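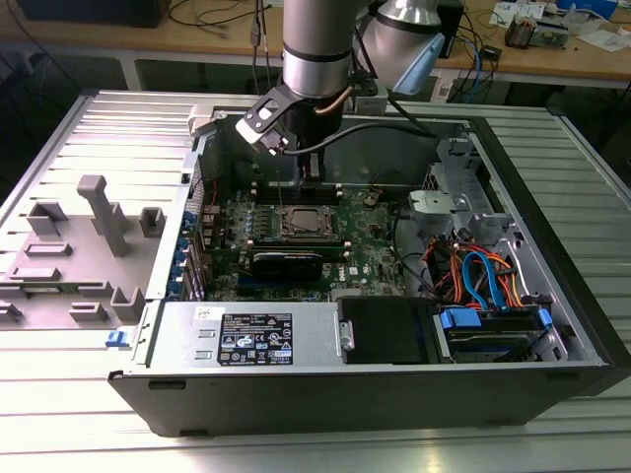
The memory column is the only part I ever use, a commenter wrote under the previous release, and it mixes what the board can take with what was fitted when the machine came in, so please split it. It has been split. See "Columns" and "Changes" below.

Stollelum: secondhand desktop intake records

Release 4, 7 February 2021

Summary

Stollelum is a table of used desktop computers as they were logged at the intake bench of Zover, a shop that takes in office machines and resells them or breaks them for parts. Each row is one machine. There are 1,198 rows and 33 columns. The machines cover 95 models. All rows are in English.

The table records what was in each machine on arrival, what state it was in, and what was done with it. It does not contain anything from the drives.

Files

intake.csv is the main table, one row per machine.
models.csv is a lookup table, one row per model, with the board's limits as given in the maker's manual.
codes.txt lists the short codes used in the fault and outcome columns.
CHANGES.txt has the full history.
LICENSE.txt

The CSV files are UTF-8 with a header row and comma separators. Text fields that contain commas are in double quotes. An empty field means the value was not recorded. A zero means it was checked and there was none. Please keep these two apart when you load the file. Some spreadsheet programs will fill the empty cells with zeros when you sum a column.

Columns

The full list is in codes.txt. The ones people ask about most:

unit_id: a random code. It does not match the sticker number used in the shop.
model_id: joins to models.csv.
case_type: tower, small tower, slim, or other.
mem_fitted_gb: total memory found in the machine at intake.
mem_sticks: number of memory modules found.
mem_slots_used: slot numbers, separated by a space, counted outward from the processor. On boards where the maker prints slot numbers in another order, we still count from the processor.
mem_max_gb: moved to models.csv in this release.
cpu_present: yes, no, or blank. Many machines came in with the processor already removed, mostly from offices that sold the processors in bulk first.
socket_state: ok, bent pins, dirt, or not checked. Filled in only if the socket was looked at with the cooler off.
psu_test: pass, fail, or not tested.
dust: a grade from the bench staff: light, medium, or heavy. It is a judgment made by eye.
fault_1 and fault_2: codes for the main and second fault found.
outcome: resold, parts, scrap, or waiting.
bench_minutes: time spent on the machine, typed in by the person who did the work.

How the records were made

A machine is laid on its side, the side panel comes off, and the person at the bench fills in a form from top to bottom before changing anything. Memory is read from the labels on the modules. If a label is missing or torn, the module is tried in a known good board and the size is read from the setup screen. Drives are pulled and go to a separate room for wiping, and their details are entered there.

Up to last September the form was on paper and typed up later. Since then it has been filled in directly through Moschos, a small form program we wrote for the bench. The column entry_mode shows which method was used for each row. Paper rows have more blanks, especially in socket_state and bench_minutes.

Cleaning

Model names were matched to a single spelling by hand. Rows where the model could not be settled have model_id set to "unknown" and were left in. Duplicate rows for machines that passed over the bench twice were merged, keeping the first set of readings and the last outcome. Free-text notes were removed, as they sometimes held company names or passwords copied from stickers on the case.

No values were filled in by estimate.

Known problems

Peveteck machines are overrepresented. One large office clearance was nearly all Peveteck towers, and any average taken over the whole table will lean toward them. Group by model first.

bench_minutes is rounded differently by different people. Some round to five, some to fifteen. It is fine for sorting quick jobs from slow ones and poor for anything finer.

mem_slots_used is blank for slim cases where the slots sit under the drive cage and the cage was left in place.

psu_test was done with a plug-in tester that checks the voltages with no real load. A pass here does not tell you how the supply behaves in a busy machine.

The outcome column reflects what the shop could sell at the time. A machine marked parts may have been in working order.

Uses

The table has been used for spare parts planning and for teaching basic data cleaning. It should also suit anyone comparing which faults turn up in which models. It is a poor source for failure rates, as machines that kept working for their first owners never reached the bench.

Changes in release 4

Old column mem_gb removed. Fitted memory is now mem_fitted_gb in intake.csv, and the board's limit is mem_max_gb in models.csv.
Slot order made the same for all models.
entry_mode added.
"n/a", "none" and "-" in the fault columns replaced with blank or the code F00, depending on the original form.
Two outcome codes that meant the same thing were joined.

If you have scripts that read mem_gb, they will stop with a missing column error. We chose not to keep the old name, because its values had two meanings and could not be repaired in place.

License

The data may be used, changed and shared, including for paid work, as long as Stollelum is named as the source and changes are noted. The Moschos form program is under its own license and is not part of this package.

Corrections

Send corrections through the issue page, with the unit_id and the column name. Requests to restore the free-text notes will be closed. Corrections to models.csv should name the manual and the page.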